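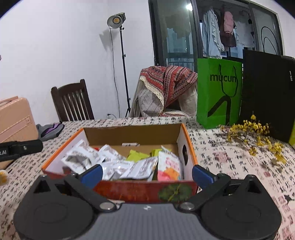
Wrapped packets, mixed box

Notebook Bench log Parts Rota Search

30th January, entry by the packing bench, Plosow

Spent the morning with the hand-held gripper and a box of mixed snack packets. Mostly white wrappers, a couple of yellow-green ones, and one pink and orange packet standing up on its end at the right like it was waiting to be asked. Fingers open, in from the front, close on one, out, put it down, repeat. I have done this job with my own fingers for long enough to find it insulting how hard it is with two blue pads.

Things to remember before I forget them over lunch:

Lying flat is worse than standing. An upright packet has a side to grab on either side of it. A flat one in a heap has a neighbor on top and a crimped edge that folds away as soon as you go near it. I got into the habit of nudging the flat ones against the box wall first and then pinching. Wrote it on the whiteboard as "the nudge" and it has already been crossed out and replaced with "cheating." It stays in. If I do it by hand every day, the arm can learn it too.

Two packets at once is the usual mistake. From the outside it looks like a nice clean pick until you set it down and it turns into two picks. I'm marking those as fails. The Bivik manual would let me call it "multi-item success," a phrase I intend to use the next time I bring home the wrong shopping.

Go slower on the way out. My wrist wants to flick, the way it does on the line. Flicking with a gripper on the end of your arm sends the packet across the table.

Threw out 9 takes before the break, all mine, all for rushing. After the break three more, one of them for talking with my hands.

About the job itself

We were told at the Plotdale meeting that the arms go in on the mixed boxes in March, and that the bench moves over to "supervision and exceptions." I asked what an exception was. An exception is a packet the arm can't pick up. So the arm gets the easy ones and we get the ones from the bottom corner, all day, which I can see from the company's side and would like it noted that I can see from mine.

To be fair about it (I'm trying), there are bits I won't miss. The repeat order from Van Hecke is 500 boxes of the same thing, and by the end of it my thumbs belong to somebody else. If a machine wants that one, I will carry it to the socket myself. What I'd like to keep is the odd boxes, where you have to look at what's in front of you and decide. Those also happen to be the ones it can't do yet, so for now our interests line up.

The chat at break is going to be different too. At the moment there are enough of us on a shift to have an argument about the radio. The new plan has two per shift, and two people can't have a proper argument about the radio, they can only have a feud. Raised this at the meeting as a staffing concern. It was minuted as "noise."

Pay: they say demonstrating counts as training duty and gets the training rate. I've asked for that in writing. Still asking.

Odd feeling, teaching the thing. When I trained new starters I'd show them once, they'd get it wrong, and I'd tell them a story about someone who got it wrong worse. The gripper gets no stories. It just gets me doing the same pick over and over in a good mood, or at any rate at an even speed.

For tomorrow

Stir the box between takes, I keep forgetting and picking from the same easy patch on top.
Try some from the left with the wrist turned, everything today was straight in from the front.
Wipe the pads. Check the pivot screws while I'm there.
More flat ones. Leave the standing ones for whoever needs cheering up.
Ask again about the rate.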